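Workshop tips for a student robot club: cups, carriers and cables

Our club picked the coffee order as this term's project: two arms, paper cups, lids, and one of those cardboard carriers with the handle up the middle. It sounds tiny. It is so much fun, and it has taught us more about setting up a bench than anything we did before it! These are the tips I keep repeating to new members, written down so I can stop repeating them.

Clear the table first. Everything that isn't part of the task goes on a side table or the floor cart, and that includes your own drink. A real coffee next to the practice cups will get picked up sooner or later (mine was, by a student, who then drank it).

Practice with empty cups. You can put a handful of dry rice in the bottom later on if you want some weight, but start with nothing in them. Paper cups get soft around the rim after a lot of squeezing, so swap in a fresh one when the lid stops clicking on.

Fold the carriers ahead of time. They ship flat, and the bottom tabs need a good hard push with your thumb before they lock. Run a finger along the handle fold too, so it stands up straight. We went through the first pack from Sasumen in one afternoon and now we mend the torn ones with paper tape on the inside, where it doesn't change the grip.

Give lids a home. A square box a bit wider than the lids keeps the stack from wandering, and it can live in the back corner of the table where elbows don't reach.

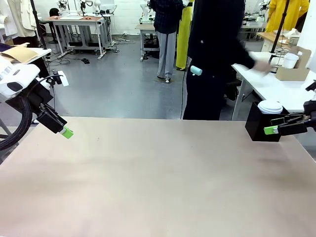
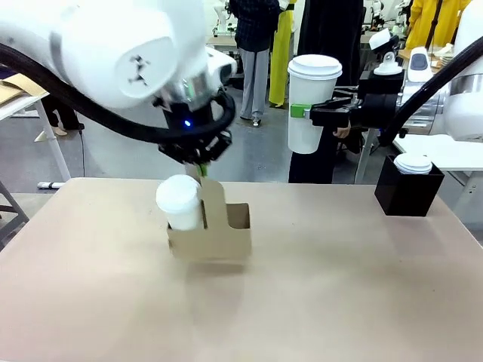 Photos: Zulmira Brandão / Arruda robot club

Carry by the handle, hold the cup by its side. Try it with your own two hands before you program anything — one hand on the carrier, the other bringing the cup across. You'll notice right away which hand wants to move first, and where you naturally slow down. Write that down! Half of our good ideas came from doing the job ourselves and paying attention.

Set the grip with a scrap cup. Close a little, lift, look at the wall of the cup, close a little more. If it leaves a dent, back off.

Mark your starting spots. Low-tack tape is great for this, in small corners only, and it peels off a matte tabletop without leaving gunk if you pull it slowly and don't leave it down all summer. We forgot ours until July and had to get the residue up with cooking oil and a rag. Test the oil somewhere hidden first.

Walk your cables before every session. Move each arm by hand through its widest reach, if yours allows that, and watch the loops. They need enough slack to bend easily and not so much that they sweep the table.

Agree on one word for stop. Ours is "stop," which took 2 meetings to decide. Whoever is near the switch keeps a hand free.

Keep a run log. A cheap Otetti notebook lives on our shelf, one line per try: what changed, what happened, initials. We're at 521 lines now and I love flipping back through it. Line 234 just says "LID!!!" in huge letters.

Next up is the Dindholm meet, where teams get 4 cups and two carriers. If your club is going, bring spare lids and come say hi!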